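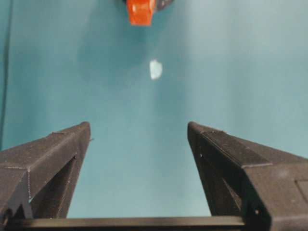
무광 청록색 면. 위쪽으로 갈수록 색이 옅다.

4/30/18

작업실 벽 도장용 수성 페인트를 두 종류 비교했다. Susoder 무광과 Brevlow 무광이고, 색은 둘 다 회색기 도는 청록으로 조색했다. 용량은 각 1리터.

하도는 Munteanu 프라이머 1회, 건조 네 시간. 석고보드 시편은 200번 사포로 면을 잡고 마른 천으로 분진을 닦았다. 상도는 롤러로 2회, 도장 간격 세 시간. 희석은 물 5%까지만 했다.

은폐력은 Susoder가 낫다. 2회에서 하도 색이 비치지 않았다. Brevlow는 2회 후에도 이음매 퍼티 자리가 남아 3회째를 올렸다. 대신 롤러 자국은 Brevlow 쪽이 덜하다. 점도가 낮아 레벨링 시간이 길기 때문으로 본다.

색차는 판단이 어렵다. 같은 시편도 창가에서는 회색에 가깝고 백열등 아래에서는 녹색이 강해진다. 색을 고를 때는 시공할 벽에 시편을 세워 놓고 오전과 저녁에 한 번씩 보는 편이 안전하다. 컬러칩은 면적이 작아 실제 벽보다 어둡게 느껴졌다.

세척성은 젖은 스펀지로 100회 왕복해서 봤다. Susoder는 문지른 자리에 약한 광택이 생겼고 Brevlow는 변화가 거의 없었다. 손이 자주 닿는 스위치 주변에는 Brevlow를 쓰기로 했다.

남은 페인트는 밀폐해서 뒤집어 보관 중이다. Ullstead 반광은 주문해 두었고, 5월에 같은 조건으로 시편을 만든다.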